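Caring for Countertops and Small Appliances in Shared Kitchens
Narkau Residence Services: Household Guidance 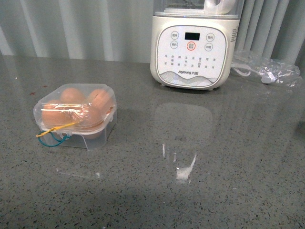
Eggs in a clear box and a Joyoung soymilk maker on a speckled gray countertop.

This page is intended for residents of the Narkau buildings and for anyone who uses the shared kitchens on the ground floor. It replaces the leaflet issued last November. Residents of the Dralten annex should follow the same guidance, except where the section on stone surfaces states otherwise.

Daily cleaning of countertops

Wipe the countertop after each use with a soft cloth, warm water and a few drops of dish soap. Rinse the cloth and wipe again to remove the soap. Dry the surface with a clean towel. Soap left to dry on a dark or speckled surface forms a dull film that many residents mistake for wear.

Speckled surfaces hide crumbs well. Bend down and look across the counter toward the light, or pass a dry hand over it, before deciding that it is clean. Pay attention to the strip along the wall, where flour and sugar collect.

Do not use steel wool, scouring powder or the rough side of a sponge. Dried food should be covered with a damp cloth for several minutes and then lifted with a plastic scraper held nearly flat.

Stains

Tea and coffee: Mix baking soda with enough water to make a soft paste. Spread it over the mark, leave it for 11 minutes, and wipe it away with a damp cloth. Repeat once if needed.

Oil: Blot with a paper towel. Do not rub. Wash the area with warm water and dish soap.

Turmeric, beet and berry juice: Treat at once. If the mark has set, report it at the front office before trying any bleach product.

Limescale near the faucet: On laminate and stainless steel, lay a cloth dampened with equal parts white vinegar and water over the deposit for a few minutes, then rinse well.

Stone surfaces (Dralten annex)

Vinegar, lemon juice and bathroom cleaners must not be used on the stone counters in the annex. Acid will etch the polish, and the damage cannot be removed by ordinary cleaning. Use dish soap and water only. The counters are resealed by the maintenance office, and residents should not apply sealers or waxes of their own.

Heat

Pots and baking sheets should be placed on a trivet or on the stove, never directly on the counter. The same applies to slow cookers and toaster ovens that run for long periods. Two trivets are kept in the drawer beside each stove. Please return them.

Soymilk makers, blenders and kettles

Residents may keep one small appliance each in the shared kitchen, subject to space. Label it with your name and room number on the underside or on the cord.

Unplug an appliance before cleaning it. The base and the motor unit must not be placed in water or held under the faucet unless the manufacturer's instructions clearly allow it. Wipe these parts with a damp cloth and dry them, taking care around the power socket.

Soy and grain residue hardens quickly. Rinse a soymilk maker as soon as it is safe to handle, and follow the manual for the blades and any heating surface. A long-handled bottle brush is safer than a hand inside the container. Leave the lid off until all parts have dried; a closed lid traps moisture and leads to odor.

Where burned residue remains inside, consult the manual before using any descaling product. Walid Mansour of the maintenance office can advise residents who no longer have the manual, and he keeps spare bottle brushes for loan.

Move each appliance once a week and wipe underneath it. Check the feet at the same time. Grit caught under a rubber foot will scratch the surface every time the appliance is shifted.

Eggs and other perishable food

Refrigerated eggs should be returned to the refrigerator promptly and should not be left out for more than two hours. Keep them in a covered container on an inner shelf, away from the door. Discard eggs with cracked shells.

Reusable egg boxes should be washed in warm, soapy water between batches and dried completely before refilling. Any surface touched by raw egg must be washed with soap and water before other food is prepared there.

Write the date on a piece of tape and attach it to the container. Undated food will be removed at the monthly refrigerator cleaning.

Wall panels and backsplashes

Grooved or paneled walls behind a counter need a different approach. Work from the top down with a barely damp cloth wrapped around one finger, following each groove. An old, soft toothbrush is suitable for corners. Avoid spraying cleaner directly onto the wall, as liquid can run behind the panels and loosen them.

Reporting damage

Chips, loose edges, lifting panels and damaged outlets should be reported on form 37, available at the front office or from Tala Yammine in Room 33. Please state the building, the kitchen and the position of the damage. Residents are asked not to attempt repairs with household glue or filler.

An outlet that is warm, discolored or loose must not be used. Inform the office immediately and leave a note on the outlet for other residents.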